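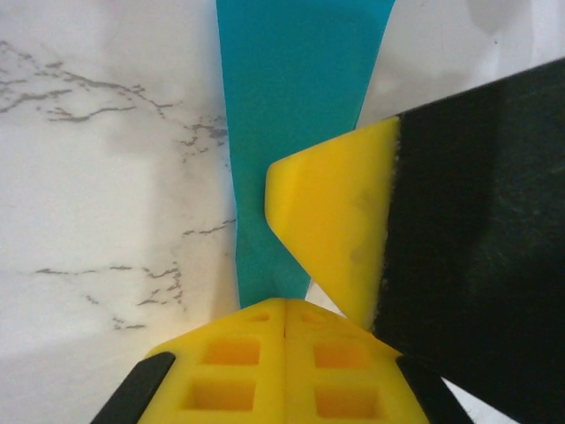 Teal on the white marble-look top

Cirneo Bookmark Ribbon, teal

I've been making these in Brirnanley since June and teal is still my favourite colour — it goes with nearly every cover on my shelf! Each one is 18 cm long and gets cut by hand, so yours might be a hair off. Slip it in flat and it won't leave a dent in the page (my old metal ones were awful for that).

I've got 107 left in this batch. Grey is sold out, sorry.

$4 each, or a mixed pack of five for $18. Postage is worked out at the checkout.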